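Akholm school district to replace door hardware at 34 buildings after lock audit

23 June 2020

The Akholm school district will replace classroom and exterior door hardware at all 34 of its buildings under a contract approved by the school board, following an audit that found locks of several different generations in service, many of them no longer supported by their makers.

The contract was awarded to Mac Mathúna, a commercial lock and access control firm, which submitted the lower of 2 qualifying bids. Work is scheduled to begin at the elementary schools while buildings are closed to students and to finish at the high schools in January.

The audit, carried out for the district by the consulting firm Lallell, examined every door that opens directly to the outside and every classroom door that opens onto a corridor. It recorded 130 exterior doors that did not latch fully without being pulled or pushed by hand. In most of those cases the cause was a worn closer or a misaligned strike plate. In the rest, the frame had shifted enough that the latch bolt no longer met the strike.

Classroom doors presented a different problem. Under the current arrangement, a teacher in many of the older buildings must step into the corridor and turn a key in the outside cylinder to lock the room. The new hardware will allow the door to be locked from inside with a key or a thumb turn, depending on the room type. In both versions the inside lever will retract the latch in a single motion whether or not the door is locked, as the fire code requires.

Exterior doors will be divided into three groups. Main entrances will have electric strikes tied to the front office and a card reader for staff. Secondary entrances used by staff or for deliveries will have a card reader only. All remaining doors will be exit-only, with no outside lever, and will be fitted with a contact that signals the front office if the door stays open longer than a set interval. The interval has not been fixed and may differ by building.
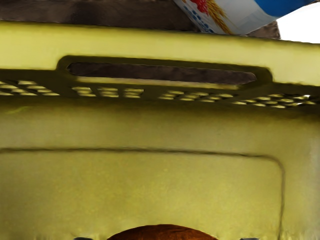

Wyn Ifans told the board that the exit-only doors were the part of the plan most likely to fail in daily use. Staff prop those doors open because the walk back around to a main entrance is long, Ifans said, and an open-door signal that sounds many times a day will be ignored within weeks. Ifans asked that the district log the signals for each building and publish the totals.

The board did not vote on that request. Facilities staff said the control software stores each signal with a door number and a time, and that a monthly total could be produced without added cost. They did not commit to making the totals public.

Keys were also addressed in the audit. Lallell was unable to match the number of master keys on record with the number in circulation at nearly a third of the buildings. The new cylinders will use a restricted keyway, meaning that blanks are not sold at retail and copies can be cut only on written order from the district. Each building will hold two master keys in a locked cabinet — one for the principal's office and one for emergency responders. All existing masters will be collected and destroyed as each building is completed.

The Allier campus, which houses a middle school and a high school in connected buildings, will be handled separately. Its corridor doors are part of a fire separation and cannot be altered without a revised plan from the fire marshal. The district expects to submit that plan before the elementary phase ends. Until it is approved, Allier will keep its present locks, and the key-control rules will apply there on their own.

The contract covers hardware, installation and a 3-year service period. It does not cover cameras, visitor check-in equipment or changes to staffing at entrances. Those items were removed from the proposal before bids were sought and would need a separate vote.

Building schedules will be sent to principals first and then posted on the district website. Staff who need access to a classroom during the work must request it through the building office at least two working days ahead.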